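Brunbridge Shared Workshop
Keltis build group
Minutes of the meeting held 28 September 2023, back bench

Present: Kjell Holmgren (chair), Britt-Marie Björklund, Ashton Lowther, Gunvor Öberg (minutes)
Apologies: Hjørdis Engebretsen, who sent written notes on the drive cables

1. Minutes of the last meeting
Agreed, with one correction. The spare motor drivers were paid for by Ashton and not from the group's box. Kjell will pay him back.

2. Left arm
Ashton has replaced the cable pulleys at the wrist. The old ones had a sharp lip on one side and were fraying the cable. The new ones came off the workshop lathe and fit without shims. The wrist now turns through its full range with no catch at the far end.

There is still some play in the jaw joint. Ashton thinks it is in the pin and would like to ream the hole and fit a larger one. Britt-Marie asked that this wait until the end of the current knot trials so the results can be compared. Agreed.

3. Drive cables
Hjørdis's notes were read out. She ran a length of the new cable over a pulley for 1000 cycles at working tension and found no broken strands. She recommends switching both arms to it and keeping the old reel for the training rig. Agreed. Gunvor will order from Inditport if the price is still 70 dollars a reel. If it has gone up she will ask the group first.

4. Knot trials
Britt-Marie reported. The arms are being driven by hand from the two controllers, with no automatic moves yet. The task is a row of interrupted stitches along a straight cut in a pad, starting from the left end.

The main trouble is thread handling. Long tails hang down over the lower half of the pad and get in the way of the next pass. Kjell suggested cutting the thread shorter before loading the needle. Britt-Marie has tried this and found it hard to make the loops with the shorter length. She will try a length between the two and write down what she uses each time.

Ashton asked whether trimming could be given to the second arm. Kjell said the scissors tip is not ready and the tails should be trimmed by hand for now. Cut ends should be picked off the pad before the next trial, as they are easy to mistake for a loose tail on the monitor.

5. Camera and light
The camera mount is holding its position. The lamp is bright in the center of the view and falls off quickly toward the edges, and wet patches on the pad throw a lot of glare. Two options were discussed: a diffuser over the present lamp, or a second lamp from the right. Gunvor has diffuser film at home and will bring it. The second lamp is held over.

Ashton would also like a plainer background behind the pad. No decision.

6. Controller software
Kjell has moved the motion scaling setting out of the code and onto a knob on the left controller. Britt-Marie finds it much easier to use but would like a mark at the setting she works at. Kjell will add a pointer and a paper scale.

The emergency stop was tested at the start of the evening and cut power to both arms.

7. Money
Spending to date is inside the 800 dollars set for the year. The cable order above is approved.

8. Other business
The bench is booked by the clock repair group for part of January. The arms will have to be moved to the storage shelf and bolted down. Kjell will measure the shelf.

Tools borrowed from cabinet 14 have not all come back. Members are asked to check their bags for the small hex keys.

Next meeting: Kjell to send a date when Hjørdis is back.

Attachment to item 4

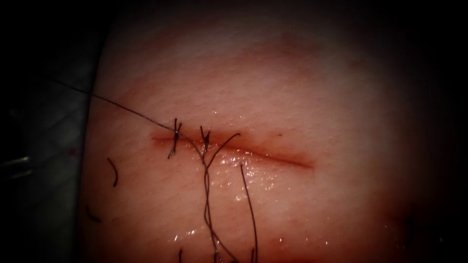

Knot trial, camera view. Two knots tied toward the left of the cut, right part still open.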